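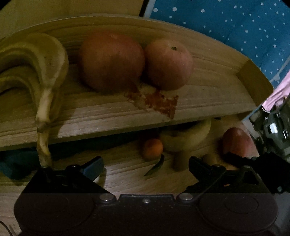 六月になった。朝から雨が降ったりやんだりで、洗濯物をどうするか迷っているうちに昼になってしまった。結局、部屋干しにした。こういう日はどうも体が重たくて、台所でお茶をいれては座り、また立ってはお茶をいれる、というのを繰り返している。

午後、思い切って母の着物の箱を開けた。梅雨が本格的になる前に風を通しておきたいと前から言っていたのに、もう三年も先延ばしにしていたのだ。樟脳の匂いがふわっと立って、ああ、実家の二階の匂いだなあと思った。たとう紙の紐がずいぶん固く結んであって、母らしいというか、ほどくのにひと苦労。爪が一枚欠けた。

いちばん上にあったのは藍の小紋で、これは私も覚えている。授業参観のときに着てきてくれたものだ。周りのお母さんたちはみんな洋服で、当時の私は恥ずかしくて、帰り道にずっと少し離れて歩いた。母は何も言わずに、途中の和菓子屋で水ようかんを買ってくれた。今思うとずいぶんもったいないことをしたと思う。あんなにきれいな色だったのに。

箱の底から、母の家計簿が一冊出てきた。表紙に「36才」と鉛筆で書いてある。年号ではなく自分の年で整理していたらしい。豆腐、卵、えんどう豆、と几帳面な字が続いて、ところどころに「雨」「頭痛」「よく寝た」とだけ書き添えてある。日記をつける人ではなかったと思っていたけれど、これはこれで日記だったのかもしれない。ある日の欄に「反物を見に行く。買わず」とあって、その四日後に「買う」とあった。声を出して笑ってしまった。四日間、さぞ悩んだのだろう。その気持ち、とてもよくわかる。

夕方、ゴンサロさん(Gonçalo Sequeiraさん、着付け教室でいつも隣になる人)から電話があった。来月の集まりに着ていくものが決まらないという相談で、こちらも畳の上いっぱいに広げている最中だったものだから、すっかり長話になった。彼はポルトガルのおばあさんに習った刺繍をする人で、古い布の話になると止まらない。藍の小紋のことを話したら、ぜひ着てきてくださいと何度も言う。寸法がねえ、と渋っていたら、母と私の裄の差はたったの2センチだと、測ってみてわかった。それくらいなら直さずに着られるかもしれない。電話は40分を超えていた。耳が熱い。

帯はまだ決めていない。白っぽい博多か、母がよく合わせていたからし色か。からし色のほうは端に小さなしみがあるのだけれど、折り込めば見えない場所だし、きっと母もそうやって締めていたのだと思う。六月のうちに一度、ちゃんと鏡の前で合わせてみよう。長襦袢の半衿も付け替えなければならないし、足袋も古いのは底がすっかり薄くなっている。考えだすときりがないが、こういうきりのなさは嫌いではない。

夜は冷ややっこと、茄子の焼いたの、それから昨日の残りの味噌汁で簡単にすませた。家計簿の続きを読みながら食べたので、行儀が悪いと叱られそうだった。「37才」の分もどこかにあるはずなのに、箱の中には見当たらない。妹のところかもしれない。明日にでも電話して聞いてみることにする。

雨はまた降りだした。着物は衣紋掛けにかけたまま、小さい部屋の襖を開けて寝る。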